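Zaston Clota Two-Arm Bagging Station

Home > Order Handling > Bench Systems > Clota

Item 521
Lead time: ask us
Ships to: US and Canada

Quick version

Two arms, one table, mixed food orders into delivery bags. Made for carry-out counters, small commissary kitchens and grocery pickup rooms. Goes where your packing table already is. Keeps your bags, your containers, your menu. Does not cook, does not portion, does not seal lids.

What it does

Takes items set out on the mat and puts them in the bag. Heavy stuff first, soft stuff last. Bowls, clamshells, bottles, buns. You set the order of packing in the menu list, once per item, and can change it any time. New item on the menu -- plan on 20 practice picks before you let it run in a rush.

What it doesn't do

Soup without a lid. Ice. Anything over the weight on the plate at the base of each arm. Loose paper menus are hit and miss, most sites have a person drop those in at the end. Same for straws.

In the box

Two arms with two-finger grippers
Bench clamps (4)
Desk mat, dark gray
Controller and power supply
Stop button, wired, 6 ft lead
Spare finger pads, two sets
Printed setup card

Not in the box: table, bags, lighting, monitor. Any flat table deep enough for the mat is fine. If the table rocks, fix the table first. Really.

Setup

Clamp the arms at the front edge, left and right. Lay the mat flat, no curl at the corners. Bag goes on the right, open, top edge pulled wide. Items on the left and middle. Run the reach check from the controller before you put any food out. Takes a few minutes. Then run a dry order with empty containers, then a real one.

Insulated bags are ok if they stand up by themselves. Floppy ones need a stand (item 335, sold separately). Handles should hang outside of the bag, if they fall in over the opening the gripper can catch on them.

Power: standard wall outlet, its own circuit if you have one free. Don't share with a heat lamp.

What changes for your crew

We get asked this more then anything else, so here goes.

The packing job gets smaller and the checking job gets bigger. Someone still reads the ticket, sets the items out, looks in the bag and closes it. Most places end up with one person at the bench in place of two at dinner, and the second one goes to the counter or the phones. Some owners cut the shift. That's your call and we won't tell you how to run it, but the sites that kept everyone and moved them around had fewer problems in the first month. Fewer wrong bags too.

Train everybody on the stop button, including the people who never pack. Let the packers set the packing order themselves. They know which container leaks. When that list gets written in an office it's usually wrong by lunch.

Pace: steady, slower than a fast person. At a 5 pm rush a good packer will beat it for a while. It doesn't slow down at 9, that's the differnce. If you are buying it only for speed, call us first and we'll talk you out of it or into a second bench.

Hands stay out of the mat area while the arms are live. Put that in your house rules and mean it. Long sleeves and apron strings tied back.

Cleaning

Wipe pads between orders if anything wet or saucy went through. Swap pads at end of shift. Mat comes off and washes in the sink, air dry. Arms: damp cloth only, no spray, no hose. Keep cables up off the mat -- sauce gets in the connectors and that is not a warranty repair.

Crayfish, cherry tomato and bread order

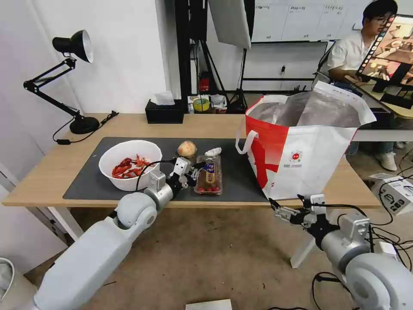

Murthy, Skarkdale pickup counter: We run ours mostly on dinner orders. I was against it, I'll say that. I've packed for years and didn't want to stand there babysitting. What sold me was my wrists. I still do the bread by hand when the bag is near full because I don't like how it sets it in, and I wish the stop button cable was longer. But my hours stayed the same and I'm on the counter half the night now, talking to people. Ask your boss about the hours before it shows up, not after.

Fair on the cable. A longer lead is now an option, item 44, tell us when you order.

For crushed bread: move it to last in the packing list and drop the release height one step. If the bag is full to the top, let a person do it.

Support and returns

Phone and email, 7 am to 7 pm. Finger pads and mats are wear parts, not covered. Arms and controller are covered for the first year. Return within 30 days if it's clean and all the clamps are in the box, we do check for the clamps.

Updates come over the network or by USB stick. Next menu list update is due in August.

Related: bag stand (335), long stop lead (44), spare pads, wall bracket for controller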